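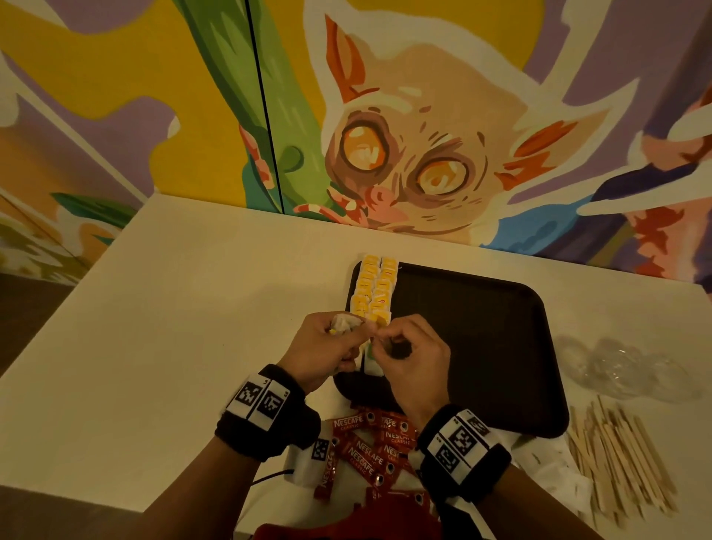

Does laying small packets out in rows save time over tipping them into a bowl? The gain we found was small, and most of it went when the time spent laying them out was added back in.

### 4.2 Rows against bowls

The Sullix guide to shared tables claims that sachets set out in overlapping rows are "quicker to fill and quicker to use". It gives no source for either half of the claim. We took it as two separate questions and tested both at Gatavel, where trays are filled by hand before each sitting.

Figure 2 shows a row layout on a black tray: small yellow packets in two parallel rows, each packet slightly overlapping the next. It is a tidy arrangement, and we suspect that tidiness accounts for much of its good name. Staff who preferred rows spoke mainly of how the tray looked. Few of them mentioned speed until we asked, and their answers then leaned heavily on the guide's own wording.

We timed 351 tray fillings, of which 265 used rows and the rest used a bowl. The split is uneven as the bowls were only brought in during March, and this weakens the comparison more than we would like. Filling a bowl was faster in nearly every session. Taking a single packet from a row was a little faster than taking one from a bowl, though the gap shrank once the first few packets had gone and the overlap had been disturbed.

An earlier report by Momero found a much larger benefit for rows. We doubt it. The report timed only the taking of packets, left out the filling, and used trays that were reset between users. A tray on a real table is seldom reset, and a half-used row soon behaves like a loose pile.

The Prothero layout, with a single row down the middle, did no better in the 70 fillings where we tried it.

**Figure 2.** Yellow packets in two overlapping rows on a black tray, with hands at work in front of them.

None of this makes rows a bad choice. Where the look of the table matters, they may well be worth the extra work, but the claim about filling speed should be dropped from the guide.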